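Sick pay should start on the first day

Staff at the Drummond packing plant in Nutdale were told in August that anyone with a fever or a stomach bug must stay at home until 2 full days after it has cleared. It is a sensible rule. The trouble is that the firm pays nothing for the first three shifts missed, so the people who follow the rule lose most of a week's money.

Rizwan Kiani, who works nights on the chilled line, put it to me plainly. "I've got rent due and two kids. If I can stand up, I go in." He went in on a Thursday with a temperature. By the following week 6 others on his line were off.

I don't blame him for that. I blame a policy that asks low-paid workers to cover the cost of keeping everyone else well. 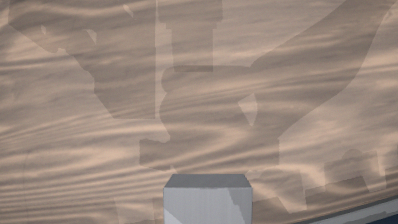

What it would cost

Managers say paid sick leave from day one would be abused. The Ornby site, which belongs to the same group, has had it for two years, and the union there says absence has barely moved. What has changed is that people stay at home when they are ill — and come back when they are better.

Drummond employs 1000 people. Many of them share cars from Pasotby and eat in one canteen, so an illness on one line soon reaches the next. A few paid shifts would be cheaper than shutting a line for want of staff, as happened twice last winter.

The council's health officers can advise, but they can't set wages. The company can, and it should do so before the cold weather arrives.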